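How I Stopped My Two-Armed Robot From Tripping Over Its Own Timestamps

April | by the Bench Notes editor
Print this page | E-mail this page

If you've ever played back a recorded run and thought "wait, why is the hand closing before the arm gets there?", this one's for you. I spent most of April chasing exactly that, and the fix was a pile of small, boring things that I wish I'd done on the first day. So I'm writing them down in the order I'd do them now.

Some quick background on my setup. I've got two arms with five-fingered hands, a head camera, and a job that sounds simple: pick up a black plastic part from a long table, turn it so the inside faces the camera, check it, put it down. The software side is three programs. Naltari is our planner (it decides where the arms go), Skorau is the little perception node that finds the parts, and Batista is the recorder that writes everything to disk. All three are homegrown, so don't go looking for downloads, but the steps carry over to pretty much any stack where a camera and a controller have to agree on what time it is.

Step 1: Find out which clock each message uses

Do this before you touch any code! I skipped it and lost two whole afternoons.

Open one recorded run and look at the raw messages. For each stream, write down where the timestamp comes from. There are usually three candidates: the moment the sensor measured something, the moment the driver got it, and the moment the recorder wrote it. Mine were a mess. Joint positions were stamped by the arm controller, images were stamped by the driver, and the hand states were stamped by Batista when it got around to saving them. Three streams, three different ideas of "now."

I keep a plain text file for this. It looks like so:

joints_left: controller clock
joints_right: controller clock
hand_left: recorder clock (fix me)
hand_right: recorder clock (fix me)
head_cam: driver clock

If you can't tell by reading the driver, put a print statement next to the line that builds the message. Crude, but it settles the argument fast.

Step 2: Get the machines onto one clock

My arm controller and my vision computer are separate boxes, and they had drifted apart quite happily for weeks. Set one as the time source and have the other follow it over the wired network. I wouldn't do this over wireless, the delay jumps around too much to trust.

Then check it. Don't just check that the service is running, check the offset it's reporting, and check it again after lunch. The first time I did this the service was up and cheerful and following a server that no longer existed.

One more trap: let the clock settle before you start the controller. If the time source makes a big jump while the arms are live, anything that computes velocity by dividing by elapsed time is going to have a very bad moment. I now have the launch script wait for a small, steady offset, and it refuses to enable the motors until it gets one.

Step 3: Stamp things as early as you can

Now go back to that text file and fix the worst lines. For me that was the hands. I moved the stamp from the recorder into the hand driver, right after the read call returns. It was a change of maybe five lines in each driver, and the "closing too early" thing got a lot smaller right away.

Cameras are fussier. If yours can give you an exposure time, use that. Mine can't, so I measured the delay. The cheap way is to move one arm back and forth in a slow wave while recording, track a point on the hand in the images, and compare that curve with the one you get from the joint positions. Slide one curve along until they line up. My answer came out to 46 milliseconds, and I got close to the same thing with the other arm, so I put 46 in the config file and subtract it from every image stamp.

(Do write a comment next to that number. Future you will see a bare 46 and want to delete it.)
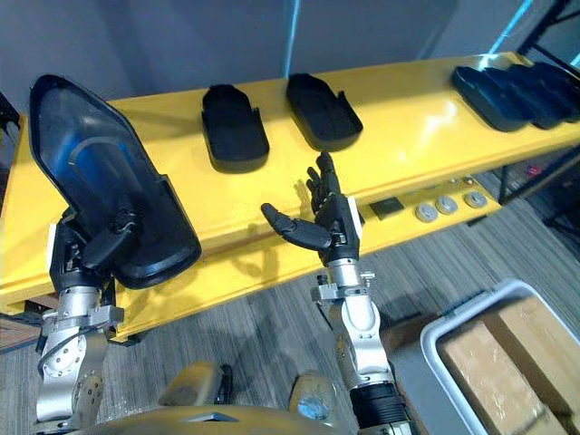 Step 4: Match the streams, and be picky

With sane stamps, you can line things up properly. Skorau runs slower than the joint stream, so for each image I look up the two joint readings on either side and blend between them. Taking the nearest one is fine for an arm that's sitting still. For a wrist in the middle of a turn it puts your part in the wrong spot, and the planner will believe it.

The settings I ended up with:

max_gap_ms: 28
interpolate: true
on_missing: drop

The max gap is the important one. If the joint readings on either side of an image are more than 28 milliseconds apart, I throw the match away. I used to keep everything, on the theory that some data is better than none, and for this job that theory is wrong. One bad match puts a part inside the table as far as Naltari is concerned, and then it plans a lovely path around a thing that isn't there.

Be a little careful with blending hand data, by the way. Finger positions are okay. Anything that's a yes or no, like my "grasped" flag, should hold its last value until a new one comes in. I had a half-grasped part in my logs for a week before I caught that. What does 0.5 of a grasp even mean?

Step 5: Tell the planner how old its information is

This is the step that made the biggest difference on the real arms. Every part pose that Skorau sends now carries the time the image was taken, and Naltari compares that with the current time before it uses it. Fresh pose, go ahead. Stale pose, slow down and ask for another. Really stale, stop and complain.

Please make it complain in words. My first version printed an error code and I had to look it up every single time. Now it says something like "left arm waiting: part pose too old," and I can fix it without putting my coffee down.

The arms also needed to disagree politely. When the left hand is holding a part up, it blocks part of what the head camera can see, and Skorau gets shaky about anything behind it. So I added a rule: while one hand is presenting a part, the other arm may hold its position or back off, but it can't start a new reach using a pose from behind the blocked area. It's a bit slow. I'm fine with slow.

Shiny surfaces gave me trouble here too. A clear film will throw back a highlight that slides around as the part tilts, and a tracker that likes bright spots is going to follow the highlight and not the part. I switched to fitting the rim outline and my poses calmed down a lot. If your poses still wobble after all the timing work, look there next, because no amount of clock syncing is going to help you with a reflection.

Step 6: Replay before you run

Before any change goes on the arms, I replay old recordings through the whole stack with the motors disabled. Batista can play a file back at its original speed, and I compare the planner's output with what it did last time. The set I use has 1,287 recorded grasps in it, so I start it and go do something else.

Watch out for one thing in replay. If any program calls the system clock directly, it'll think every message is weeks old and reject the lot. You want a single function that hands out the time, and everybody calls that one. In replay it returns the recording's time. I found 4 places in Naltari that were cheating, all written by me, one of them with a comment saying "temporary."

What I look at afterward:

- matches dropped per run (a jump means a driver got slow)
- age of the pose at the moment a reach starts
- any place where time goes backward

That last one should be empty. If it isn't, go back to step 2 and don't pass go.

If it still looks off

Plot it. Seriously, put the hand position, the wrist angle and the pose age on the same chart with a shared time axis and just stare at it for a bit. A constant shift is nearly always a wrong delay in the config. A shift that grows through the run is clock drift. A shift that comes and goes is usually a busy computer, and in my case it was Batista compressing images on the same cores that Skorau wanted. I pinned them to separate cores and that was the end of it.

I still haven't sorted out the right hand driver, which every so often sends the same reading twice with two different stamps. For now I drop the second one if the values are identical. When I get to the bottom of it I'll add a note to this page.

Related items
Writing launch scripts that wait for each other
Fitting outlines to dark plastic parts
Moving our logs over to Solex
Camera delay: three ways to measure it
Keeping two arms out of each other's way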